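Shelf Replenishment Assistant, Household Cleaning — Lekon Stores

Reference 172
Hours: part time, five shifts per week, 6:00 a.m. start, including Saturday
Reports to: Amirul Mandagi, floor supervisor

Summary

Lekon Stores is hiring one replenishment assistant for the household cleaning section of its Dokora branch. The section carries 123 stock lines, mainly toilet cleaners, floor cleaners, dish liquids and laundry products. The position starts in July. Training is paid and lasts two weeks.

Duties

Bring stock from the back room to the aisle by hand cart. Fill the shelves according to the printed shelf plan. Rotate stock so that the oldest date code is at the front. Face all bottles with the main label toward the customer and pull them forward to the shelf edge.

Bottles are placed with two hands, one on each side of the body. Do not lift by the nozzle or cap. Check the cap before the bottle goes on the shelf. A bottle with a cracked cap or a wet label goes into the gray return tub and is entered on the damage sheet.

Keep different products in separate rows. Toilet cleaners with similar bottles are easy to mix up, so read the label as well as the color. Gaps in a row are closed from the right. If a line is out of stock, leave its space open and report it before 9:00 a.m. — do not spread the neighboring product across it.

Wipe shelf surfaces once per shift. Report loose shelf bolts at once.

Requirements

Able to lift cartons up to 25 pounds and to work standing for a full shift. Able to read product labels and stock codes in English. Closed shoes with a non-slip sole. Applicants with a known skin or breathing reaction to bleach or acid cleaners should say so when they apply. Store experience is useful but not required.

Selection

Applicants who pass the first review will be asked to attend a 40-minute practical test in the aisle. The test consists of filling one bay from mixed cartons and correcting a set of placement errors. Results are given within three working days.

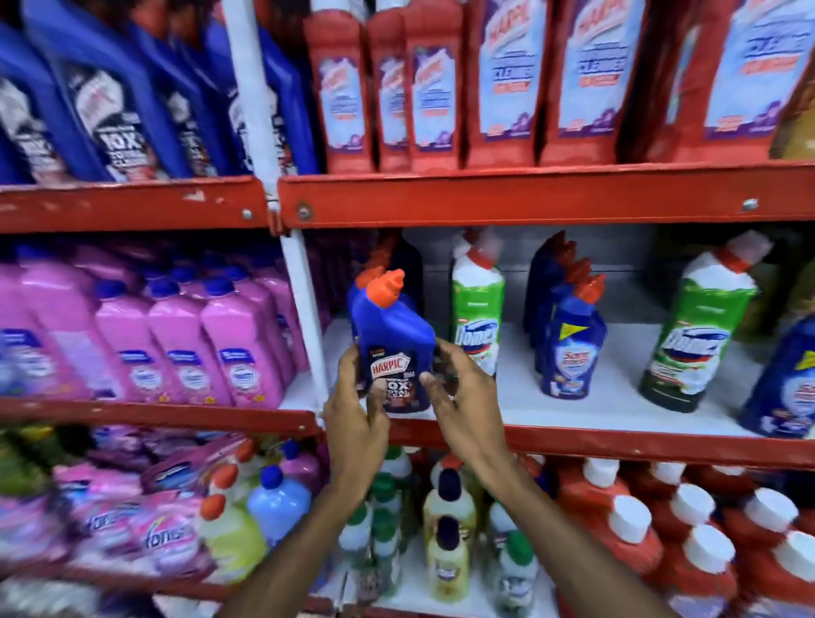
How to Apply

Hand in a one-page work history at the service desk, Dokora branch, marked with reference 172. Include a phone number and the earliest start date.

Recent listings

Cashier, evenings — Entili branch (ref. 125)
Receiving Clerk — Dokora branch (ref. 89)
Night Cleaner — Zerurum warehouse
Delivery Driver — Entili branch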